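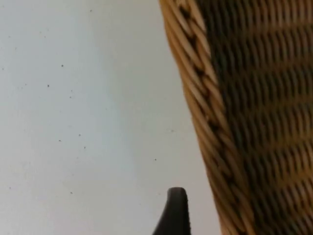
pellworth replied:
I'd check the fingertips before you touch the calibration. Rubbery pads shift on their screws and you end up chasing an offset that isn't in the arm at all.

tidewrack wrote:
Pads were off and back on twice. Same result. To recap for anyone joining in: two-arm cell, white table, Rondura grippers, wicker basket, red cube. On the basket grasp the left arm goes in too near the corner. I want one finger inside and one outside with the long side of the rim between them, and I keep getting this:
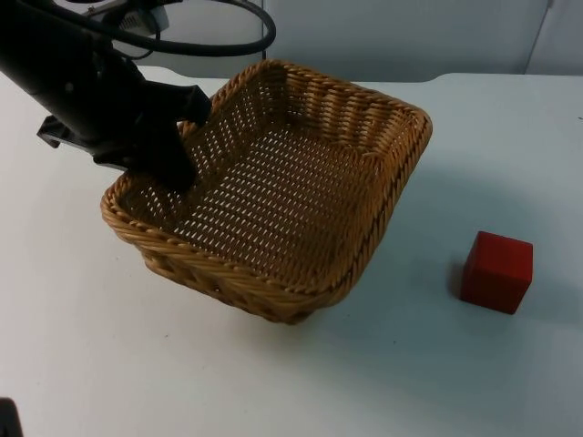
Left arm at the back left corner, cube still on the table.

The wrist camera was re-seated in December and the cell ran fine for months afterward. Then we moved the cable loop up to give the wrist more travel, and the trouble started the same week.

gantrymoth replied:
Then it's the cable. A thick loop like that pulls on the wrist when the arm is stretched out. Put it back where it was and run it again.

pellworth replied:
I don't buy it. A cable that heavy would show up in the joint currents. What do the logs say?

tidewrack wrote:
Nothing unusual in the currents. I compared 114 runs from before the move with 76 after. The wrist joint draws a little more at full reach, but well inside the limit.

Rania Bennani replied:
Two things to separate here. One is whether the arm goes where it's told, the other is whether it's told the right place. Jog it to a fixed point on the table with the gripper closed, mark the spot with tape, send it home and repeat. If it comes back to the mark, leave the cable alone and look at the camera transform.

We had this on our Riveck cell. Someone had leaned on the camera bracket while rerouting a cable and it turned by a hair. It took us a whole day to find, with most of that spent swapping parts that were fine.

gantrymoth replied:
Repeating to one point won't tell you much if the drag changes with the pose. Do it at three points at least, one of them out at the far edge.

Rania Bennani replied:
Agreed, use 3.

tidewrack wrote:
Did the tape test at three points, far edge included. It comes back to the mark every time as near as I can see. Here's another from the fixed camera:
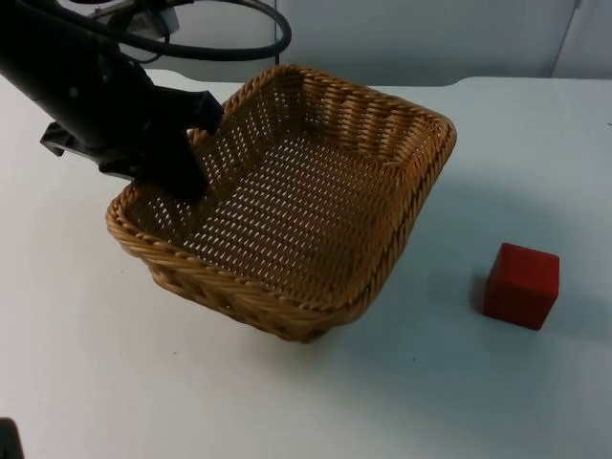 Same corner, one finger low in the basket, one up by the rim.

Ran the hand-eye routine afterward and the new transform is about 2,000 microns off the stored one, nearly all of it sideways. Bracket screws on the wrist camera were snug but one had no threadlocker on it. Putting some on tonight and saving the new values.

pellworth replied:
That would do it. Keep a copy of the old file in case. And wipe the table while you're in there, specks on white can upset the edge finder on some setups.

gantrymoth replied:
I'd still lower the loop. Tape test or not, that connector is going to get tired with the cable bending over the top every cycle. We went through two of them on the Gezer arm before we added a strain relief.

tidewrack wrote:
Fair enough. I have a spare clip and can fit it at the upper mount. Won't change the loop height until I've run the basket grasp with the new transform, otherwise I won't know which one mattered. Will post the numbers when I have them.

Search this forum Go Advanced
Contact the moderators | © Clondby Cell Builders Board | Back to top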